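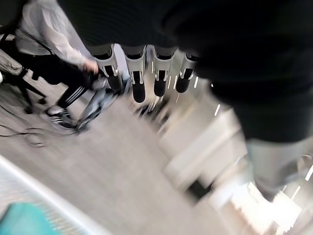

Four fingers, silver in the middle and black at the tips.

Châu Tôn had the kettle on before I'd got my shoes off, and we were well into the second pot before either of us remembered I'd come to ask her about the choir. She has led the Kemlow community singers for 13 years, most of them on a Friday night in the old Porkell Street hall, where the piano has one pedal and the heater has opinions.

"I never meant to run anything," she told me, pushing the biscuits my way. "I only went along to drive my aunt. Then the fellow who used to conduct moved up to Dumari to be near his grandkids, and everybody sort of looked at me."

They were 2 altos short of a proper concert that first winter, so she filled in the part herself, facing the wrong way so she could still beat time. These days there are 40 on the roll, and when they sang in June the hall sold 248 tickets (she kept the stub of the last one, and went off to find it, and came back with a photo album instead).

Her favourite piece is still a lullaby her grandmother, Bà Đào, used to hum while she shelled peas. Châu wrote it down from memory and isn't sure she has the middle right. "My mother says it goes up there. I say it goes down. We sing it my way because I've got the baton, but I do feel a bit guilty every time."

I asked what she'd say to somebody who reckons they can't sing, and she laughed and topped up my cup. "Come and stand next to Bev. She's loud, she's always on the note, and she brings a slice. You'll pick it up by the second week, love."

Rehearsals start at seven.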